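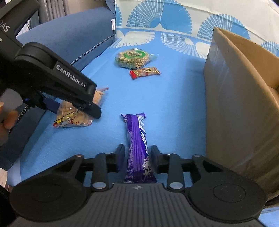 Can you climb the clock tower at Histlow?

Visitors can go all the way up to the bell room, but only on open days, and you have to book a slot first. The rest of the year the door on Market Street stays locked.

I booked mine in September and then forgot all about it until the reminder showed up on Thu 2 December, two days before the visit. I'm glad it did! I've driven past that tower most of my adult life (it's how I know I'm late for the dentist) and I had never once been through the door.

There were two of us from my street, me and Tzu-hsuan Lu, plus a family from out of town with a boy who wanted to know if anyone had ever fallen off. Our guide was Tamsin Costigan. She grew up in Histlow and talks fast, and she had keys on a ring the size of a bracelet. She gave us the rules at the bottom: bags in the lockers, hold the rail, and don't lean on anything painted green.

The climb comes in two parts. The first is a stone spiral, pretty tight, with a rope for a handrail, and I had to turn my shoulders a bit near the top of it. After that you come out in a square room with whitewashed walls and get a rest while Tamsin talks about the builders. The tower was paid for by a local grain merchant who fell out with the church over its clock, which he said ran slow, so he put up his own one across the square and made it taller. It stands 100 feet to the base of the weathervane. The church clock still runs slow, by the way. I checked on the way out.

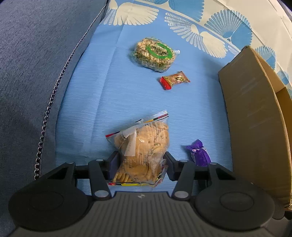
Cookies and other wrapped snacks on the blue cloth.

The second part is an iron stair with 69 steps, open on both sides, and this is where I started looking at my own feet a lot. Tzu-hsuan went up it like she was going to get the mail. At the top is the clock room, and I could have stayed in there all afternoon. The movement is by a maker called Janach, and it's about the size of an upright piano, all brass wheels and that green paint you're not supposed to lean on. It ticks so slowly! You keep thinking it has stopped, and then there's another clunk.

Darius Lungu looks after the movement and was there with a rag in his back pocket, happy to answer anything. It used to be wound by hand with a crank as long as my arm. Now an electric winder made by Lornix does the lifting, and he says it's the best thing that ever happened to his back. The hands are still adjusted the old way, by adding or taking off small weights on the pendulum. I asked how far off it gets and he said a couple of seconds in a good week, then changed the subject, so I'm guessing there are bad weeks.

Then the bell. You go up a ladder, four people at a time, and they hand out ear protectors even though everyone's watching the clock to make sure they're down before the hour. The bell is a Kettunen and weighs 600 pounds, and there's a crack in the rim that was filed smooth a long time ago. Tamsin rapped it with her knuckles and it hummed for ages. I put my palm flat on the side and could feel it after I'd stopped hearing it.

We were back in the clock room when it struck three. First there's a whirring noise, then a fan thing spins up near the ceiling, and then the whole floor kind of thumps. The boy screamed and asked if they could make it do four.

A few practical bits if you're thinking of going. Wear flat shoes. It's cold up there, much colder than the street, and the wind comes straight through the louvers. The tour is listed as an hour and ours ran closer to an hour and a half. Kids have to be able to manage the ladder by themselves or wait in the clock room with Darius. Parking behind the library is free on weekends.

The next open day is in the spring, and Tamsin said the booking page usually goes up a few weeks before. I want to see the back of the north dial, which was covered for repairs when we were there, so I'll be signing up again.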